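Flokwood peg test

The Flokwood peg test is an informal benchmark for comparing robot grippers and wrist cameras. An arm has to pick up a cup and hang it on a wooden mug tree. It was drawn up by Makis Moschos at the Flokwood workshop and has mostly been used to set the Havoleo two-finger gripper against the Maltar, a softer design with padded tips. Its value as a measure of general gripper quality is disputed.

Procedure

Both grippers are mounted in turn on the same arm and run by the same controller. The tabletop is covered with brown paper to cut glare, and the starting pose of the cup is changed between trials. A trial counts as a success if the cup stays on a peg for 4 seconds after release. Dropped cups are scored as failures even when the grasp itself was sound. 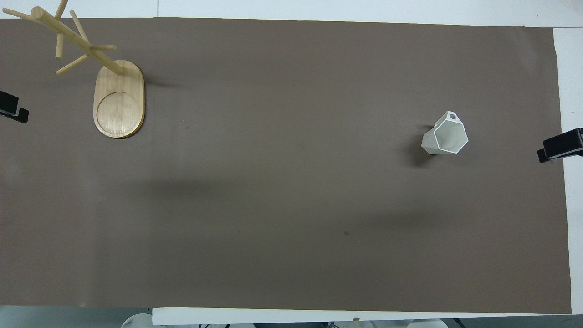 Mug tree and white hexagonal cup on the paper-covered table, with black clamps at either side.

Results and criticism

The published total of 1,681 trials is often quoted in support of the Havoleo. Only 174 of them used the Maltar, and 38 of those were run before its camera was recalibrated in March. Moschos left the early runs in the final score, a choice the write-up mentions once, in a footnote.

Hoàng, a controller vendor, cites the test in its sales material as evidence of "human-level" handling. The data do not support this. No human baseline was recorded, and a single type of cup says little about glassware, heavy mugs or anything wet. Flat-sided cups may also favor rigid fingers. A repeat with equal trial counts has been proposed but not carried out.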